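Cosaritz Office Kitchen Survey: README and data card

Please read this before quoting the numbers. They have already turned up in a Guerra newsletter as proof that shared mugs make people drink less coffee. The survey can't show that, and I doubt any survey of this size could.

What is in it: 341 paper forms from the Cosaritz and Dendell offices, typed up by hand. Each row is one person's answers on one form. Of these, 175 came from Cosaritz and the rest from Dendell.

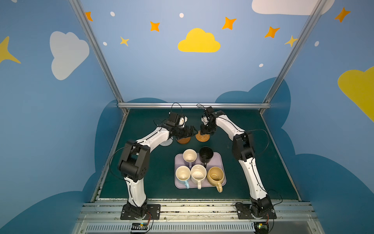
Page last changed: September, by Washington Andrade

Columns
site: cosaritz or dendell
cups: drinks per day, as claimed
own_mug: yes, no, sometimes
washes_up: yes, no, blank

Treat washes_up with suspicion. Only 35 people said no, and anyone who has seen the Dendell sink after lunch will wonder who they are. The cups column is memory and guesswork. A few people wrote "lots", and I left those cells blank.

There were 121 forms with no answer under own_mug. An earlier version filled them in as "no", which made the shared mug effect look much bigger than it was. Version two leaves them empty, and most of the effect goes away.
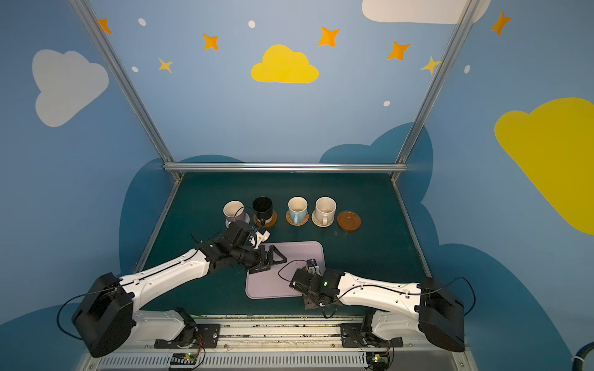

Ghazala Niazi wrote back that blanks under own_mug probably do mean no, as people with a favorite mug tend to say so. Maybe. I would want to see that checked before building a chart on it.

Files: survey_v2.csv, form.pdf, typing_notes.txt. The Erkska forms were lost before typing and are not included.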